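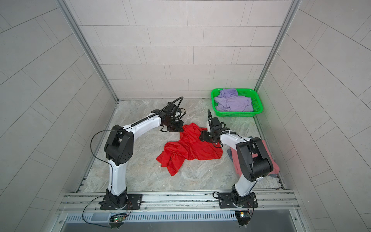

Home | Notebook | Clinics | Contact

20 Nov 2024 – debt clinic template workshop

Went through the Mabaso bankruptcy intake form with Aba Abubakari. Creditor schedule still drops the tenth row when printed. Test case Killell: unsecured debts 4000, arrears 3000, court fee instalment 125. Totals now agree with the statement of affairs.

Jondus letter reworded – "you must reply" is now "please reply within 10 days". Aba wants the guarantor paragraph moved up. Not done yet.

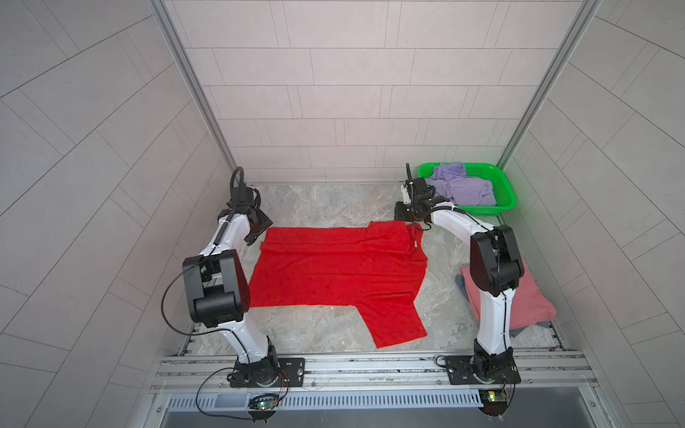 Still to do

Nestville copy needs the new joint debts page. Ask Aba which version the duty solicitor has.

Filed under: Insolvency, Forms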